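Chapter 3
Reading the Film Review: Praise, Doubt and the Missing Evidence
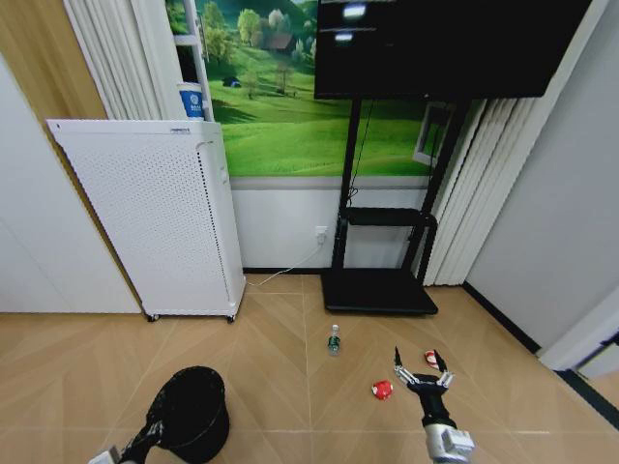 Figure 3.1 Tall white appliance on casters, with a paper cup on top.

Most students come to film criticism believing one of two things. Either the critic is an expert whose verdict should settle the matter, or the critic is a person with an opinion and a deadline, no better placed than anyone else in the row. This chapter doubts both. It asks you to look at what a review claims, and then at what it offers in support.

Take the word "gripping." It appears in reviews of thrillers, of courtroom dramas, of three-hour films about farming. What does it tell you? That the reviewer kept watching, perhaps. But reviewers are paid to keep watching. Unless the review goes on to name a scene, a cut or a line reading that held the attention, the word has done very little work, and you are entitled to pass over it.

The case used throughout this chapter is Gratitz, a low-budget drama set in a border town during a rail strike. It opened in September on 19 screens and was reviewed far more widely than it was seen. We collected 178 notices of the film, from long essays to single paragraphs. A good many of them call the lead performance "brave." Few say what she did. One reviewer admires the silence in the kitchen sequence; another, watching the same sequence, complains about the music. They cannot both be right, and it is worth asking how either sentence got past an editor.

It would be easy to conclude that reviewing is worthless. We don't think so, though we understand the temptation. The best of the Gratitz notices changed how we saw the film. A short piece in the Zaltcombe festival newsletter pointed out that the station clock never shows the same time as the characters' watches. You can check that. Having checked it, you may still decide the film is dull, but you will be arguing about something that is on the screen.

Audience scores deserve the same suspicion. The site Promon gave Gratitz a high rating drawn from 1366 votes, and the distributor put the rating on the poster. Who voted? When? Had they seen the film? The site does not say, and the poster certainly doesn't. A large number looks like evidence. Often it is only a large number.

Awards raise a different problem, which we leave to Chapter 5. For now, note that the reviews written after the film won the Xenos Prize are warmer than those written before it. The film had not been recut.

What this chapter covers

Section 3.1 separates description from judgment and shows how often one is passed off as the other. Section 3.2 looks at borrowed language, including phrases lifted from press notes. Section 3.3 takes up the star rating, its uses and its rather weak defense.

Before you read on

Find a review of a film you know well. Underline every statement that could be checked by watching the film again. Then read only what you have underlined, and write a paragraph on how much of the review is left. Keep the paragraph; you will need it for the exercise at the end of Section 3.2.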